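Office Setup Helper, part-time
Hivden, Ekham office
Posted Jan 25, 2025

Hivden is hiring two helpers to clear and reset meeting rooms at our Ekham office. Shifts are short and all tools are provided. 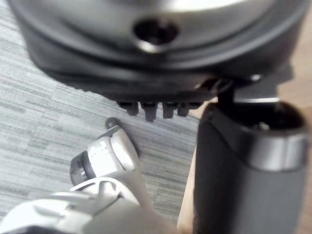
The work is mostly putting things away, wiping down surfaces and checking storage before the next group arrives. Floors are carpeted throughout, and some of the items are dark pieces with grooves and small prongs, so handle them with care. Books and folders go back in the low cabinets.

You should be able to kneel, bend and follow a written list. No experience is needed.

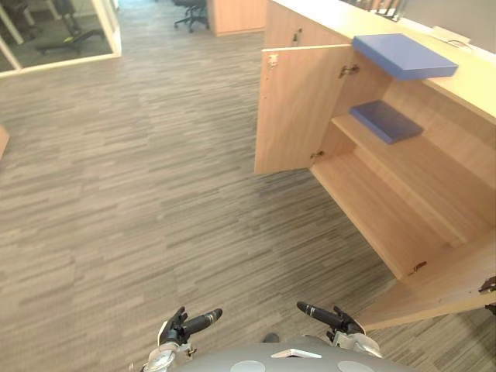 Pay is $58 per shift, paid every two weeks. Training takes place on your first shift and is paid at the same rate.

To apply, stop by the front desk and ask for form 550.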